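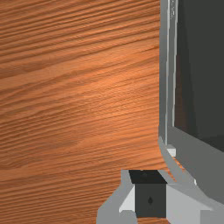

What does a visitor see when a learning system is being taught to handle kitchen appliances?

Mostly people at desks, repeating short tasks and deciding which attempts are worth keeping.

Visit to the Trinis Training Center, Motaung

A delegation from the Trunance Technical Institute visited the Trinis training center in Motaung on a Thursday in June. The purpose of the visit was to learn how the center gathers examples for its arm control system, and to consider whether a similar program could be offered to second-year students. The delegation was received at 9:30 a.m. by Tetsuya Kaneko, head of data collection.

Mr. Kaneko opened with a short talk on the present program, which is known within the center as Amen. All examples in Amen are gathered in simulation. An operator moves a simulated arm with a hand controller and watches the result on a screen from a viewpoint close to the gripper. The simulated work surface has a wood grain finish, and a large gray boxy object with a dark front panel stands at one side of it. The models are kept plain, with flat shading on both the object and the gripper. Operators told us that they grew used to this within their first shift.

The target for each task is 2000 accepted examples. An operator records in blocks of 100 attempts and then takes a break. Each attempt begins from a new starting position of the arm, chosen by the software. Attempts that end in a collision are stored in a separate folder and do not count toward the target. The delegation asked whether these were ever used. Mr. Kaneko replied that they are reviewed at the end of each month, and that a few have helped the team find errors in the simulation itself.

The second part of the morning was given to the review room. Three reviewers must agree before an example is accepted. They look for long pauses, sudden changes of direction and approaches that a real arm could not safely copy. One reviewer showed us two recordings of the same task by different operators. Both had reached the goal, but the second had been rejected on account of a long hesitation near the panel. Members of the delegation did not all agree with that decision, and the discussion ran past the time set aside for it.

After lunch, 6 members of the delegation were invited to try the controller. Most found depth difficult to judge on a flat screen. New operators at the center practice for a full week before any of their work is recorded.

The delegation noted that written instructions for operators were brief and left much to the shift leader. It would be useful to see a fuller version before any course is planned. Trinis has agreed to send its current operator guide and a small set of accepted examples for classroom use. Questions on the visit may be addressed to the Institute's Office of External Programs.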